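Como montar o kit Kirnness de recolha em caixa: guia passo a passo para quem está a começar

Por Youssra Kabbaj
9 de abril 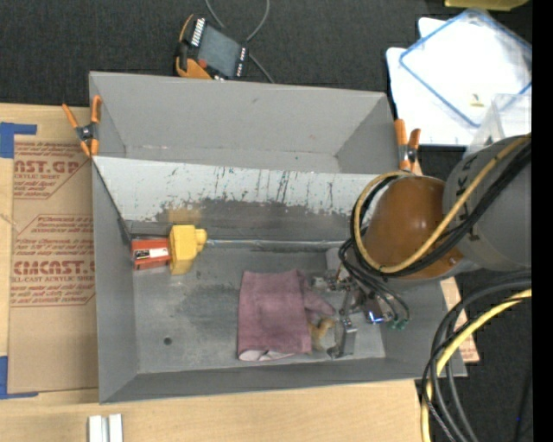
Quando a Marwa Helmy me pediu que escrevesse este guia, avisei-a logo de que ia sair comprido, porque o kit Kirnness tem muitas peças pequenas e eu gosto de contar as coisas pela ordem em que as fiz. Quem tiver pressa pode saltar para o passo 3, que é onde a maioria das pessoas perde a tarde (eu perdi duas!). Os outros que se sentem, arranjem um café e venham comigo com calma.

O kit serve para ensinar um braço robótico a apanhar objetos variados dentro de uma caixa e a pousá-los noutro lado. A Kirnness vende-o sem o braço. Traz a garra, o suporte, as mangueiras de ar com as respetivas ligações, um molho de cabos e uma licença do programa Stidard, que é onde se gravam e corrigem os movimentos. A versão que montei custou 258 euros na loja Benmoussa, já com portes, e chegou numa embalagem bem acondicionada.

Antes de começar

Reservem uma mesa firme, daquelas que não abanam quando alguém se encosta. Um braço a travar de repente empurra mais do que se imagina, e uma mesa leve vai andando devagarinho até as posições gravadas deixarem de bater certo. Vão precisar também de:

- chaves sextavadas (as do kit são aceitáveis, mas curtas)
- duas molas de aperto, das de bancada
- fita adesiva azul, da que os pintores usam
- abraçadeiras de velcro para os cabos
- uma caixa de metal ou de plástico rígido
- alguns objetos do dia a dia para os ensaios

Leiam o manual do vosso braço antes de ligar seja o que for, sobretudo as páginas sobre a paragem de emergência. O manual da Kirnness remete para lá numa linha só, e achei pouco.

Passo 1. Escolher e fixar a caixa

O kit não inclui caixa e o folheto diz apenas que deve ter o fundo plano. Eu acrescentaria: paredes altas de um dos lados. Uma parede alta ajuda muito, porque a garra pode empurrar um objeto contra ela e apanhá-lo com mais segurança. Uma caixa já usada serve perfeitamente, com riscos e manchas e tudo. O metal gasto tem, no entanto, reflexos, e se usarem uma câmara para localizar objetos convém baixar um pouco a luz direta.

Prendam a caixa com as molas de aperto, uma perto de cada extremo, e confirmem que os cabos das molas não ficam no caminho do braço. Depois marquem os cantos na mesa com fita azul, em forma de L. Parece mania minha, mas no dia em que alguém limpar a mesa vão agradecer ter as marcas.

Passo 2. Montar a garra

Com o braço desligado, aparafusem o suporte à flange sem apertar tudo de uma vez. São 6 parafusos e apertam-se em cruz, um pouco cada um, até ficarem todos por igual. Encaixem então os dedos da garra e verifiquem à mão se abrem e fecham sem prender. Na minha primeira montagem um deles roçava no suporte e bastou desapertar, alinhar e voltar a apertar.

Passo 3. Cabos e mangueiras

Chegámos à parte ingrata. As mangueiras de ar entram nas ligações com um empurrão firme, e depois puxa-se ligeiramente para ver se ficaram presas. Os cabos sobem ao longo do braço, e é nas articulações que se deve deixar folga, uma volta generosa em cada uma. Se o cabo ficar esticado, o braço roda e puxa-o; se ficar comprido demais, pendura-se para dentro da caixa e a garra acaba por o apanhar em vez do objeto (aconteceu-me, e fiquei a olhar para aquilo um bom bocado).

O meu método, que aprendi com a Marwa, é prender tudo provisoriamente com velcro, levar o braço muito devagar às posições mais afastadas e só então fixar a sério. O velcro que vem na embalagem chegou-me à justa.

Passo 4. Primeiros movimentos com a consola

Deixem a consola portátil pousada num sítio onde a mão chegue sem esforço, com o botão vermelho virado para vocês. Abram o Stidard, escolham "Nova célula" e limitem a velocidade a 50 por cento. Para a primeira descida eu ponho ainda menos.

Gravem quatro posições: repouso, por cima da caixa, dentro da caixa e ponto de entrega. A terceira é a delicada. Desçam aos bocadinhos até a ponta do dedo ficar perto do fundo sem lhe tocar, e guardem. O Stidard pergunta se querem criar uma zona de segurança junto às paredes, e a resposta é sim, aceitem a margem que ele propõe e afinem mais tarde.

Passo 5. Ensaiar com objetos diferentes

Comecem por coisas de arestas direitas, uma caixinha de cartão ou um bloco, que são simpáticas para qualquer garra. Passem depois aos tecidos. Um pano dobrado é um excelente teste, pois muda de forma assim que se lhe pega, e o truque é apontar a uma dobra solta e fechar devagar. As peças pequenas e curvas deixo-as para o fim, porque rolam, escondem-se junto das paredes e pedem paciência.

Fiz 63 tentativas na primeira sessão, com os objetos misturados, e apontei tudo num caderno. Os blocos correram bem quase desde o início. Com o pano andei às turras até reduzir a força de fecho no menu "Garra", e a partir daí melhorou bastante.

O que achei do kit

Gostei, e gostei mais do que esperava. As ligações de ar são boas, o suporte é sólido e o Stidard percebe-se sem formação. Em contrapartida, as instruções dos cabos são fracas e a tradução portuguesa tem passagens que só entendi indo ler a versão inglesa. O modelo da Cleduswood, que experimentei em agosto, vem melhor explicado, mas a garra pareceu-me menos à vontade com tecidos. Para uma escola ou uma oficina pequena que já tenha braço, eu escolhia o Kirnness outra vez.

Se ficarem encalhados nalgum passo, escrevam-me e digam que braço usam e que versão do Stidard têm instalada. Respondo quando posso, às vezes com demora.

Contacto | © Youssra Kabbaj, todos os direitos reservados | Voltar ao topo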